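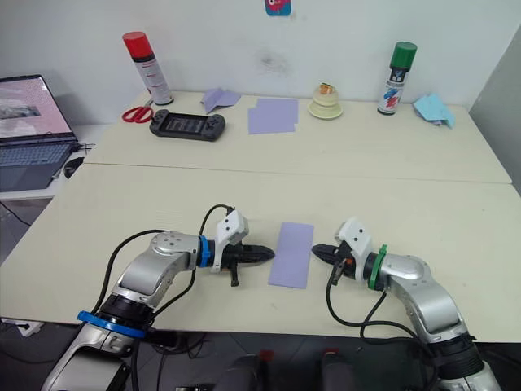

Progress report to the Hofstetter Fund: keeping rats out of the drains at Nallness

Report written by Flurina Camenzind, project lead
Status as of 29th January

Short overview

The work in the Nallness houses goes forward. The camera survey of the old drains is finished in the two northern rows and has started in the southern row. The first rat flaps are installed. We are behind the plan with the digging work, and I explain the delay further down. The money is within the budget so far, with one point on which we ask for your decision.

For the readers at the Fund who did not see the first application: the houses stand on clay pipes from the time of construction. In many places the joints have opened, and rats come from the main sewer into the side pipes, then up under the ground floors. Tenants hear them behind the bath panels and under the kitchen units. Poison was used for years and the rats came back each time by the same way. The project repairs the way itself.

Survey of the pipes

Tukisar carried out the survey with a push camera from the inspection chambers. Their technician, Loïc Hervieu, wrote a sheet for every run of pipe and marked the defects on our plan. I find these sheets very useful, and the tenants can understand them too.

The most common defect is an open joint close to the house wall, where the ground has settled. The second is something we did not expect in such a quantity: dead branches. These are pipes which once served an outside toilet or a wash house that has been taken down. They were never capped. From the outside one sees only a flower bed or some paving, but below there is an open end in loose soil, and a rat can dig from there to the foundation without any trouble.

We have the old building drawings from the town archive, but they do not show all of these branches. Konrad Tanner compared the drawings with the camera sheets and made a corrected plan. This plan will stay with the housing office after the end of the project, and I believe it has a value also for other repairs.

Flaps and sealing

We decided for the Skinow flap, in stainless steel, which is placed in the inspection chamber on the side of the house. It opens with the water and closes after it. The model fits the smaller clay pipe without an adapter. In four chambers the outlet was too much damaged to hold the flap, and here we must first renew the channel.

Inside the houses Konrad and his colleague closed the gaps where pipes go through the ground floor. They use steel mesh pressed into the gap and mortar on top. Foam alone is not accepted in our specification. In one house the foam from an earlier repair was chewed through completely, and we kept a piece of it for showing at the tenants' meeting.

The kitchens take longer than the bathrooms. A fitted unit must often be pulled forward, and then the tenant needs some hours without the sink. Veronica Bratu, who makes the appointments, now sends a letter with a drawing of what must be emptied before we come. After this change we had far fewer visits where the team could not begin.

What the tenants report

Every household received a card for noting noises, droppings and sightings. We collected roughly 100 cards. They are not all filled in with the same care, so I do not want to build strong conclusions on them. In the houses where both the flap and the indoor sealing are complete, the cards mention scratching less often than before. In the houses with a flap only, there is not a clear difference yet. It may be that some animals were already inside and had to be trapped — this was done in the end houses of the first row, with snap traps in locked boxes.

A few tenants complained about a smell after the sealing. In each case the reason was a dry floor trap in the cellar and had no connection to our work. We showed them how to fill it with water and to repeat this from time to time.

Delay with the digging

The capping of the dead branches needs small excavations. The permit for the path between the rows came late, and then the ground was frozen. Our contractor will begin in February if the weather permits. The delay has an effect on the southern row, where most of the dead branches are. I do not expect that it changes the end of the project, but the reserve in the timetable is used up.
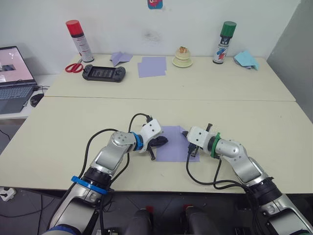
Will the flaps block the drains if tenants flush the wrong things?

A flap can catch wet wipes and thick paper, so each one must be opened and rinsed at regular intervals, and the housing office has put this into its maintenance plan. Until now we had one blockage, in a chamber which already had a broken edge.

Budget

The survey cost slightly less than offered, as Tukisar could reach several runs from one chamber. The flaps were bought at the agreed price. The additional cost comes from the damaged channels. Leopold Kuster, who checks the accounts for us, calculates this cost at 2000 francs in total, labor and material included.

We ask the Fund if we may cover this amount from what remains in the survey line. No new money is needed. If you prefer that we keep the lines separate, we would have to postpone the renewal of the channels, and these houses would stay without a flap until then. An answer by e-mail is enough for us.

Cooperation with the neighbors

The row of shops on the other side of the street is not part of the project, but it is connected to the same sewer. The baker there keeps his waste bins with the lids open, and we have spoken with him about it. He has ordered bins with a lock. The restaurant next to him has not answered to our letter, and Veronica will go there in person.

We also asked the town whether the main sewer will be baited this spring. The reply was friendly but not definite. For us it would be good to know the dates, as we do not want to open pipes in the same week.

Next steps

Finish the camera survey in the southern row, including the branch behind the bicycle shed which was full of roots.

Renew the damaged channels, after your decision, and place the missing flaps.

Cap the dead branches, starting with those nearest to the foundations.

Second round of cards to the households. The text is now shorter, and we have it in five languages.

The corrected drain plan and Loïc's survey sheets for the northern rows are attached to this report. The sheets for the southern row will follow with the next one.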